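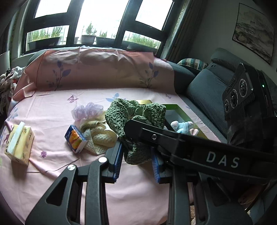
A towel, a green cloth and a bath puff on the pink sheet.

About Us

Worton Linen & Sundries began in June, when Domenica Marti inherited 738 towels from an aunt who had two bathrooms. She sold most of them, kept the good ones and went looking for more, a decision her family still brings up at dinner.

We now stock 1,292 items for the bed, the bath and the shelf between them: sheets, waffle towels, bath puffs, pocket tissues. Domenica folds every order in thirds. Halves are available on request, with a sigh.

Our Dirkden range is the thick one. Our Eberhard range dries faster and gets fewer compliments. Pink sheets sell better than any other color, including the gray we ordered 2,000 of.

The shop is open most mornings. Please ring the bell twice.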